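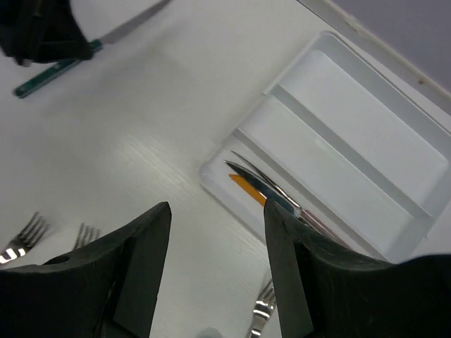 Photo: Jolien Maes / Nustmont

Istar Cipher Workbook and Wheel Set

If you've ever filled the margins of a notebook with primes, you're going to love this one! Istar is a set of 106 codebreaking puzzles by Rhonda Beaulieu, and it starts with simple letter shifts and climbs all the way to public keys, factoring and some really sneaky modular arithmetic. You get the spiral-bound workbook, a pair of cipher wheels and a fold-out table of primes (it stops at 5,303, plenty for everything except the last chapter).

The early puzzles need pencil and paper only. From chapter five on you'll want a short program or a very patient friend – any language will do, and the longer messages can be downloaded as plain text so you don't have to type them in. Puzzle 88 is my favorite, and I still think the hint for it is too generous.

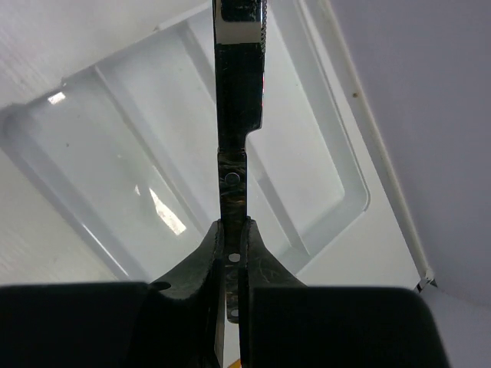
What's new in the second edition

Hints now sit in their own section, in mirror writing, so you won't spoil the next answer by accident. The Østergaard chapter on weak keys has been rewritten with more than 460 lines of fresh ciphertext. Solutions are by chapter at the back. Shipping from Fornport starts in February.

Related items
Istar Prime Table Poster
Spare Cipher Wheels (pair)
Nustmont Grid Pad, 5 mm
Beaulieu: Remainders for Beginners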